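2021-07-25 / bench notebook, Fokavberg workshop, back room

Cloth folding table. Third go at sorting out which cloths stay and which get binned. Ustyna started the list in June and I'm finishing it becuase the drawer won't shut.

Before anything: wiped the table down, plain water, no spray. The spray leaves a film on the wood and the fleece drags on it. Yurii used the spray last time and we lost half a morning wondering why nothing would slide.

Cloths in play
- dark grey fleece towel (the heavy one)
- yellow microfibre, dark edging
- the Sperling tea towels, still in the wash, not today

Started with the fleece. Laid it square to the near side, smoothed from the middle out. Fleece is forgiving, stays where you put it, but it's thick so the second fold wants to spring back open. Halves fine. Quarters fine if you press the crease with your palm. Thirds no good, comes out as a fat roll. Gave up on thirds.

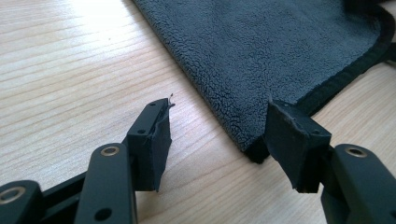

Fold order I settled on: long side to long side, then short to short, then leave it alone. Every time I fiddle with it after that it gets worse. Wrote the same thing in June apparently, see Ustyna's page, she underlined it twice.

Lint. Fleece sheds, even after the wash. Lint roller from the Nokenthorpe box, one pass on the table between cloths. Put the roller BACK in the box please, spent ten minutes looking for it and it was on the windowsill.

Shelf measurement while I had the tape out: 32 cm deep, bay is 134 cm long. Fleece in quarters fits with room to spare. Fleece in halves hangs over the front and gets knocked off by anyone walking past with a coat on. So quarters, no arguments.

Then the yellow one. Different animal. Thin, grabby, picks up every rough bit of skin on your hands. The edging is stiffer than the middle so the border wants to go its own way, and you can smooth the face all you like and the corners do what they want. Tried pulling the corner flat and holding for a slow count. Stayed down, came up again once I let go. Tried folding it face in, a bit better.

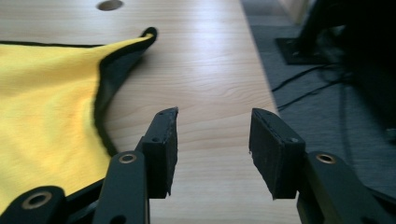 Yellow cloth on the bare table, corner up and a flap of the grey underside showing.

The two-colour thing is useful. Grey side out when it's put away, yellow side out when it's in use, then you can tell at a glance. Yurii wants it the other way round. Told him to write his reasons down on the next page and we'd go with whoever has better ones. He hasn't.

Washing notes, copying off the card on the machine so I can throw the card out:
- microfibre on its own, never with fleece (see lint, above)
- no softener
- cool, short, line dry. The dryer cooked the edging on the old Rimeter cloths and they never lay flat again
- shake out before pegging, peg by the short side

Asked Ustyna on the phone whether we should just buy cloths with no edging at all. She says the cut-edge ones fray and you end up with threads in everything. Fair. Her vote is keep these and iron the border under a tea towel, low heat. Not convinced about ironing microfibre. Will try on the oldest one first, and if it melts it was her idea.

Tried one more lay with the yellow pushed over to one side and about half the table left clear, to see if I could do the fold towards myself without walking around. Works alright. Easier on the back than leaning. Curve in the border is annoying to line up against anything straight so line up the middle and ignore the edge.

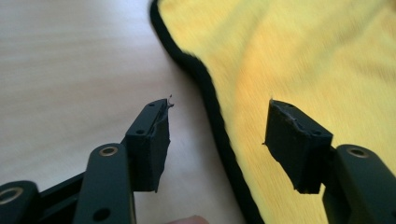 Same colour cloth, black piping, spread to the right.

Table itself: could use a light sand. There's a spot near the back where the grain catches on microfibre, felt it with my fingernail but couldn't see anything. 240 grit, by hand, with the grain. No oil after, or it'll be on every cloth in the place.

To do
- finish drawer, bin the two with bleach holes
- tea towels out of wash, fold, same shelf
- label shelf edge (masking tape is fine)
- iron test, oldest yellow, Ustyna to supervise by phone
- order pegs. Bag of 25 will do, we've only got the one line
- ask Yurii where the spare lint refills went

Drawer shuts now if you lean on it. Leaving the fleece on the shelf overnight to see if the crease holds, will check it first thing befor anyone moves it.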